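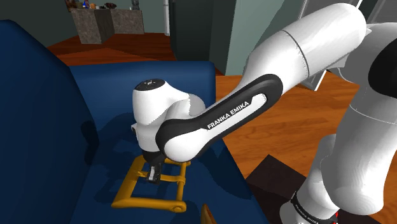
Renari Home Scene Pack for Franka Emika arm
Plan your robot cell before you pay for it

With Renari you can try a Franka Emika arm in a furnished room on your computer. The living room set comes with a blue sofa, wood floor and a yellow frame object for grasping tests. Many of our customers use it to decide the place of the base, and only then order the real arm.

What you get
License for 2 work stations
200 household objects
Updates for 14 months

Price: 2,344 EUR, without tax. The arm itself is not included. Please put also a mounting plate, cables and fingers in your budget, these are sold by Ukby as separate items.

Before ordering
Measure the height of your seat or table and the distance to the base. Send us both numbers with the order and we prepare the scene in your size.

Orders from Wunodau region go through our partner Yüksel. Price list valid from June 27, 2023.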